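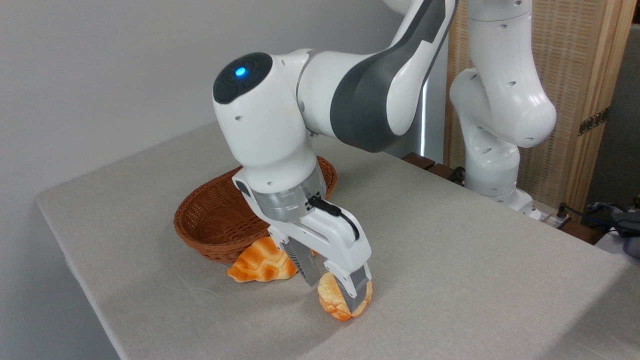

Feb 21, 2022

We are up to 388 demonstrations of the bread task and I have done most of them, so I thought I'd write down how it goes while I still remember what I found hard at the start.

The task is short. A roll and a croissant are on the table, there is a basket, and everything has to end up in the basket. I drive the arm from the desk with a hand controller. Squeezing the trigger closes the fingers. When both pieces are in, I press save, put the table back to a new starting layout and go again.

We tried guiding the arm by hand first. Omolara Sani held the wrist and walked it through the motion, and for reaching and lifting that was fine. Her hands kept turning up in the camera views though, and they won't be there when the arm works alone. So we changed to remote control after a couple of days and threw the early recordings out.

The roll is harder than it looks. It is round on top and slides off if the fingers come down too high. I now go in until they nearly touch the cloth, then close slowly. The croissant I take across the middle, never by an end.

Things I have got into the habit of doing:

Stop briefly above the bread before going down. Tanko Adeleke says the pause makes the recordings easier to line up.

If a grasp slips, open, go up and try again, and keep the recording. We want a fair number of those in the set.

Don't look round the side of the arm at the table. Use the camera views on the screen. I cheated on this for most of the first 200 and my driving was neater than anything the policy could learn to copy.

Swap the places of the roll and the basket often. I drift into the same layout when I'm tired, so Tanko now gives me a printed list.

A good run takes me some 20 seconds, and resetting the table takes longer than that. I stop after an hour and do something else.

The second arm comes into it in March, when we start on handing things across. Lawal Idahosa has offered to drive that one.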